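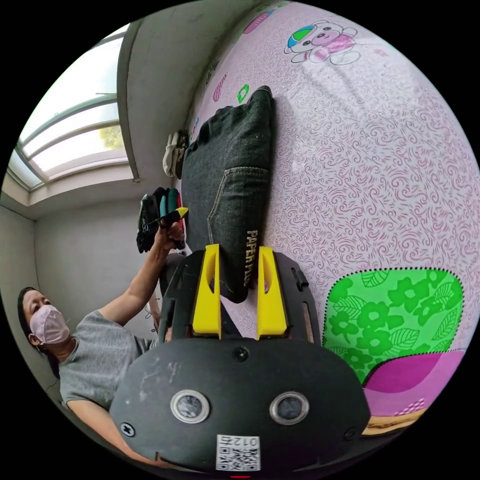 Hand-held gripper number 012 and a folded pair of jeans, with more folded clothes held up beside it.

Perception and Planning Software Engineer, Household Manipulation
Botevach, Wudmont office (two days a week from home is fine)

We are a small company writing the software that lets robot arms put clothes away in ordinary bedrooms, and we would love to find one more person to write it with us. Our work starts with people using hand-held grippers in homes, and it ends, when things go well, with a planner that picks a sensible place to take hold of a folded garment and a controller that gets there without pulling the stack apart. There is a lot of code between those two ends, and a good part of it would be yours.

The team you would join looks after a package we call Halás. It takes in recordings, works out where the fingers were at each moment, lines that up with what the lenses saw, and hands clean sequences to the people training the policies. We have 659 sessions through it so far, and another 781 waiting for a better way of dealing with patterned bedding. Busy sheets are hard on our garment segmentation (cartoon prints especially!), and dark denim has its own troubles, so if you have ever lost a happy week to a stubborn segmentation problem, please keep reading.

What you would be doing, more or less:

Improving garment segmentation and grasp point prediction for folded clothes
Keeping the pose tracking steady when a hand or an armful of shirts passes close to the lenses
Working with Štefánia Sokol on Vultard, our motion planner, mostly on the last few inches before contact
Writing the small tools everybody leans on, such as the replay viewer, the calibration checker and the script that flags bad timestamps
Spending an afternoon now and then recording with a gripper yourself, so you know what the numbers feel like in the hand

You should be comfortable in Python and able to find your way through a fair amount of C++. We would like you to have worked with camera calibration, visual odometry or something close to them, in a job or a degree or a project you kept going on your own time. Experience with imitation learning is welcome. Experience with real robot arms is welcome too, but we are glad to teach it, and two of us came here from web mapping and had never touched one.

The position is full time with 30 days of paid leave. Most people are in by ten, and we try hard to keep meetings to the mornings. We would like you to start in November, though we can wait a little for the right person.

To apply, send a resume and a page or so about a piece of software you fixed that somebody else had written. Tell us what was wrong, how you found it, and what you left alone. Code samples are nice to have if you are free to share them. Ezequiel Cárdenas reads every application himself and will write back to you either way, usually within two weeks. After that comes a phone call, then a paid half day with us on a real bug from the Halás tracker, with lunch.

Questions before applying are very welcome, including the ones about salary. Write to the hiring address on our contact page and put "Perception and Planning, ref. 66" in the subject line.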